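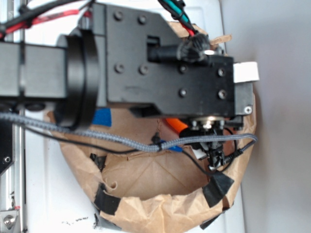
根菜の保存条件を調べると、ほとんどの資料は温度を先に書き、湿度は「高め」や「乾燥を避ける」程度で済ませている。しかし集合住宅の台所脇で保存する場合、温度はほぼ部屋任せになり、手を入れられるのは湿度と通気だけである。冬の間、納戸の棚で容器を変えながら記録を取ったので、設定と結果をまとめておく。比較の基準にしたのは茶色の紙袋で、写真のようにしわの寄った袋の口を開けて置いた状態を「開放」、口を巻いて留めた状態を「半閉」と呼ぶ。ポリ袋と木箱はこの二つに対する差分として書く。

前提
納戸は北側で窓がなく、廊下側の扉の下に隙間がある。暖房は入れていない。棚はEnriquezのスチール棚で、棚板はメッシュのため下からも空気が入る。紙袋をメッシュに直接置くと底面の乾きが速くなるので、どの条件でも段ボールを一枚敷いた。敷いた面積は容器の底より一回り大きくしてある。
温湿度の記録はNoluraのデータロガーを使った。記録間隔は10分単位でしか変えられず、扉の開閉による短い変動は拾えていない。センサーは容器の中と棚の横に置き、開始前に飽和食塩水の上の空間に一晩入れて指示値を確認した。指示値のずれは補正表を作って後から差し引いた。重さはAketitzの台所用はかりで、最小表示は1グラム。風袋引きは毎回やり直している。

測定の手順
一条件の期間は14日とした。短すぎるように見えるが、にんじんの場合、差が出るのは最初の一週間に集中していて、期間を延ばしても順位は変わらなかった。開始時と終了時のほか、途中でも朝に重さを測る。測る前に野菜の表面を拭くと値が変わるため、拭かない。土の付いたものは土ごと測り、落ちた土は容器に戻す。
材料はTillgateという直売所で買ったにんじん、じゃがいも、玉ねぎを使った。葉の付いたにんじんは葉を付け根で落としてから入れた。葉が残っていると蒸散の経路が増え、容器の差が読めなくなる。洗ってあるものと土付きのものは混ぜない。洗浄済みのにんじんは表皮が薄く削れている場合があり、同じ容器でも減り方が速い。

にんじんの結果
開放の紙袋は、三種類の野菜のうちにんじんに最も向かなかった。開始時に421グラムあった一群は、三日目の朝には指で押すと先端が曲がるようになった。袋の中の湿度は棚の横とほとんど同じ値で推移していて、口が開いている限り紙袋は容器として湿度を保持していない。遮光と、打ち傷を防ぐ緩衝材としての働きはあるが、水分に関しては皿に載せたのと大差がない。
半閉にすると挙動が変わる。袋の中の湿度は野菜から出た水蒸気で上がり、紙がそれを吸って外へ逃がす。上昇は緩やかで、夜間に室温が下がっても内側に水滴が付くことはなかった。にんじんのしなびは遅くなったが、止まりはしない。
ポリ袋は口を軽く折っただけでも湿度が高い側に張り付いた。重さの減りは最も小さい。その代わり、室温が下がった朝に内側が曇り、水滴が野菜に触れた箇所から表面が変色した。穴を開けると改善するが、穴の位置の影響が大きい。上側に穴を集めると底に水が残り、下側に開けると段ボールが湿る。
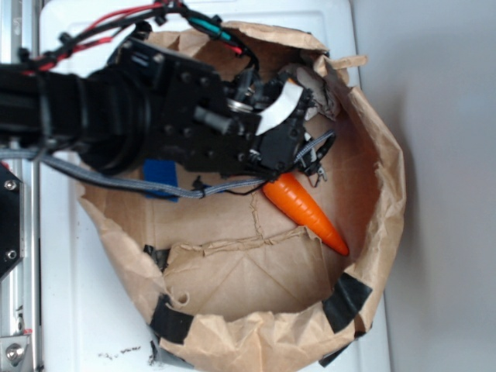
そこで紙とポリの二重にした。内側を紙袋、外側をポリ袋にして、ポリ袋の口は開けておく。紙が結露を受け、ポリが乾燥を遅らせる構成になる。順序を逆にすると、内側のポリに水滴が付くため意味がない。この二重袋では内部の湿度がおおむね80%の付近で落ち着き、14日の時点でもにんじんは折ると音がした。紙が水を吸い続けると底から弱くなるので、途中で一度、内袋を乾いたものに交換した。交換した袋は吊るして乾かせば再使用できる。

じゃがいもと玉ねぎ
じゃがいもは半閉の紙袋で足りた。重さの変化はにんじんより小さく、容器の差も小さい。むしろ遮光のほうが効く。開放の袋では、納戸の照明を点けたままにした日の後に、上側にあったものの皮が薄く緑を帯びた。照明の消し忘れは測定条件の管理不足なので、この回の値は比較から外した。緑化したものは食用にせず処分している。
玉ねぎは開放で問題がない。湿度を上げる必要がなく、外皮が乾いた状態を保つほうがよい。二重袋に入れた玉ねぎは首の部分が柔らかくなり、においも出たので、期間の途中で打ち切った。玉ねぎとじゃがいもは同じ棚に置かない、という一般的な注意に従い、棚板は2段離した。離したことの効果は測っていない。

紙袋の選び方
厚さよりも、内側の加工の有無を先に見る。持ち帰り用の袋には耐油や耐水の加工が入ったものがあり、外見では区別しにくい。水を一滴垂らして、しばらく置いても染みないものは吸湿を期待できないので、内袋には使わない。印刷面が広いものも、その部分だけ吸い方が違う。無地で、底が平らに開く角底の袋が扱いやすい。
折り目としわについては、吸湿の面では気にしなくてよい。角の折り目が擦れて薄くなった袋は、湿ったときにその線から裂ける。裂け目が底にある袋は土がこぼれるので、玉ねぎ用の敷き紙に回す。縁が破れただけなら半閉の巻き込みで隠れるため、そのまま使っている。
口を留めるときは洗濯ばさみを使う。輪ゴムは巻いた部分を絞ってしまい、通気の条件が毎回変わる。巻き込みの回数は二回で固定した。袋の高さが足りない場合は中身を減らす。詰め込むと野菜同士の接触面に水分がたまり、中央と端で条件が違ってしまう。

測定上の問題
センサーの位置で値が変わる。容器の底と口元では湿度が違い、半閉の袋では最大で一割近い差が出た。今回は野菜の上に載せる位置に統一したが、野菜が減容すると高さも変わる。固定用の枠を入れると今度は枠が場所を取る。結局、位置を揃えたうえで絶対値は信用せず、同じ容器の時間変化だけを読むことにした。
重量の減少をそのまま水分の減少とみなしている点も粗い。呼吸による減少が含まれているはずで、分離はしていない。土付きの場合は土の乾燥分も入る。洗浄済みと土付きを別々に扱ったのはこのためで、両者の数値を並べた表は作らなかった。
以前の記事にJerome Buenaventura氏から、紙袋に新聞紙を丸めて入れた場合はどうかという質問があった。半閉の紙袋に入れて試した範囲では、最初の二日は湿度の上がり方が鈍り、その後は入れない場合と同じ線に乗った。新聞紙が吸い終わるまでの遅れと見ている。にんじんを一本ずつ包む方法は接触面積が違うので別の条件になる。こちらはまだ測っていない。

現在の運用
にんじんは二重袋で、内袋は一週間で交換。じゃがいもは半閉で照明を避けて下段。玉ねぎは開放で上段。ロガーは二重袋の中に入れたままにして、湿度が下がり始めたら外袋の口を少し狭める。
4月に入ると納戸の室温が上がり、じゃがいもの芽が動き始める。その時期は容器の差より温度の影響が大きくなるはずなので、同じ表には載せず、冷蔵庫の野菜室を含めて別に測る。野菜室は扉の開閉が多く、10分間隔の記録では足りない。記録間隔の短いロガーを先に用意する必要がある。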